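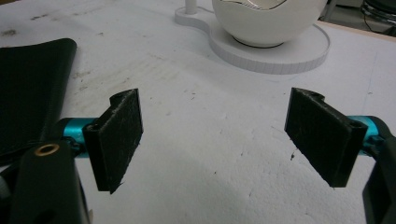
Smudges and streaks on a white tabletop. Furniture cleaning is part of the new Cleltemham contract.

CLELTEMHAM, July 11, 2022 – The city has hired a new cleaning company for its library, senior center and Meesuk Hall after a year of complaints about sticky tables, full trash cans and restrooms that ran out of soap by noon.

Hendis, a janitorial firm with offices on the east side, will take over all three buildings at the end of the month. The agreement runs for three years and can be canceled by either side with 100 days' notice. It replaces a contract with Ikex, which had cleaned city buildings under a series of one-year renewals and did not bid this time.

City facilities manager Veronika Major said the old contract covered floors, restrooms and trash but left out most furniture. Tables and chairs were supposed to be wiped down by whoever had used the room last.

"Some groups did it and some didn't, and we had no way of knowing which," Major said. "You'd get a quilting class coming in at nine in the morning to a table with last night's pizza on it."

Her office logged 86 complaints between January and the end of last month. Most came from Meesuk Hall, where the main room is rented for birthday parties, dance practice and a weekly lunch. Tabletops were the most common subject, followed by the restrooms near the side entrance.

Under the new terms, tables in public rooms will be washed every evening and the carpets at the library will be shampooed twice a year. Restrooms will be checked at midday as well as at night. A sheet on the back of each restroom door will show the time of the last check.

Rental rates at Meesuk Hall will not change this year. The cleaning deposit will go up a little for events with food, and renters will still have to take out their own trash and stack the chairs.

Tuấn Doãn, who runs the lunch program at the hall, said he has been bringing spray bottles and rags from home.

"We can wipe a table, that's no trouble," he said. "But there are marks on those tops that have been there longer than I have. They need somebody with the right cleaner and an hour to spend on it."

Major said Hendis will do a deep cleaning of each building before the regular schedule begins. The hall will be closed for two days while the floor is stripped and waxed, and the lunch program will move to the senior center for those days. The library will stay open, though the children's room will close early one evening so the carpet can dry.

Tables that do not come clean will be set aside and looked at again when the city plans its furniture budget in the fall. Some of the folding tables at the hall have bent legs and will likely be replaced either way, Major said.

Hendis plans to hire seven part-time cleaners for the evening shift. The company said current Ikex workers in the city buildings may apply, and that interviews are already under way.

Residents who want to report a problem in a city building can call the facilities office or fill out a card at any front desk. The office will post a monthly list of complaints and what was done about them – the first is due at the end of August.

Comments

pgriff_eastside
Good. Now do the parking lot at the hall. There is glass by the dumpster every time I drop my daughter off for dance.

Lorna T.
I rented the hall in the spring and we scrubbed those tables before AND after. Does the higher deposit apply if it is only cake and coffee? The article doesn't say.

mikes_truck
Wasn't the library cleaned by city staff years ago? Would like to see what that cost compared to this.

Lorna T.
Called the office. Cake counts as food.

readermom3
The midday restroom check is the best part of this. Please put the soap somewhere kids can reach it.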